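Build the Burger on a Tray

I have eaten a lot of burgers put together on a cutting board, on the lid of a bun bag, and on a dinner plate already crowded with potato salad. Most of them fell apart before the second bite. For years I blamed the bun. Then I blamed the tomato. I now think most of the trouble comes from where the burger gets put together and what is waiting beside it when the patty is ready.

My case is simple. A burger should be built on a rimmed tray, with every part set out within reach first, and the top bun should go on last and right away. That is the whole method. I hold to it at home in Pallberg and I think most home cooks would be happier if they did the same.

Start with the tray. A plate slopes toward the middle, and a stack of round things on a slope wants to lean. A cutting board is flat, but it has no edge, so the tomato juice runs onto the counter and the first plate you set down picks it up. A metal tray with a low rim takes care of both. Mine is a plain one that I bought at the Gresier kitchen outlet, and it has been washed more often than any other dish I own. You can carry it to the table without anyone holding their breath.

Then there is the order. People get heated about this, and I don't mind, because it matters. I want lettuce near the bottom, under the meat, where its ruffled edge sticks out and catches the drips. Tomato belongs down there too, held in place by the weight of the patty. Cheese goes on top of the meat, one square slice, and I like the corners hanging over. Some people put all the vegetables up top so the lettuce stays crisp. They have a point about the crispness, but a slick tomato directly under the top bun is the first thing to slide out the back, and I would take slightly limp lettuce over a burger in my lap.
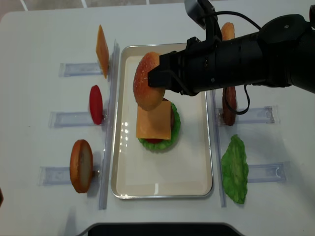 Lettuce and tomato low, cheese over the patty, sesame bun going on last.

Setting the parts out is the step people skip. They cook the meat, then go looking for the cheese, then find out the tomato hasn't been sliced. By then the patty has been sitting for 90 seconds and the cheese will never soften the way it should. I slice first. The tomato gets cut, the cheese gets peeled off its paper, the leaves get dried with a towel. I keep each kind in its own spot. A heap of mixed toppings on one saucer is slow to pick through and makes everything damp.

Keeping slices on edge works better than I expected when I first tried it. A stack of cheese lying flat sticks together in a warm kitchen, and pulling off the top slice usually tears a corner. Stand the slices up with a little space between them and they come away clean. I use an old letter rack for this, scrubbed and kept for food only. My family finds it ridiculous, and they eat the cheese anyway.

I know the objection. It's a burger -- it is supposed to be a casual meal, and laying out ingredients like parts on a workbench takes the fun out of it. I don't agree. The last time we had the neighbors over on a Sunday, the setup took less time than finding the charcoal, and I sat down to eat with everyone else. The casual way usually means one person standing at the counter for the whole meal, wiping up.

There is also a fair complaint about dishes. A tray and a few small containers do add to the sink. I count that against the plates I no longer have to rinse twice and call it even.

What I won't defend is the tall burger. The Iltine Grill across town sells one that comes with a skewer through it and a steak knife on the side. If a burger needs hardware to stay upright, somebody stacked too much. One patty, one slice of cheese, some tomato, a leaf of lettuce, and a bun that covers it all is enough for me, and it still fits in two hands.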